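Pemura Workbench Plans: Frequently Asked Questions

What do I get when I buy a plan?
A PDF with dimensioned drawings, a cut list and a hardware list. Full-size templates are included for curved parts only.

Are the drawings metric or imperial?
Both. Imperial fractions go to 1/32 inch. Use one system for the whole build - do not mix them.

What weight will the bench carry?
The Bulo bench is designed for 500 pounds, spread evenly over the top. The figure assumes hardwood legs and drawbored joints.

Can I change the length?
Yes, up to 1,740 mm without altering the frame. Past that, add a center stretcher as shown on sheet 3.

How do I print the templates?
Print at 100 percent with page scaling off. Check the test square on the first page with a ruler before cutting.

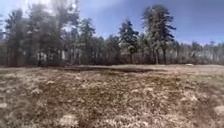 Can I sell benches built from the plans?
Up to 30 pieces a year under the standard license. For larger runs, write to Ruwan Akanda at the licensing desk.

Who do I contact about an error in a drawing?
Dinesh Begum handles corrections. Include the plan name, sheet number and revision letter.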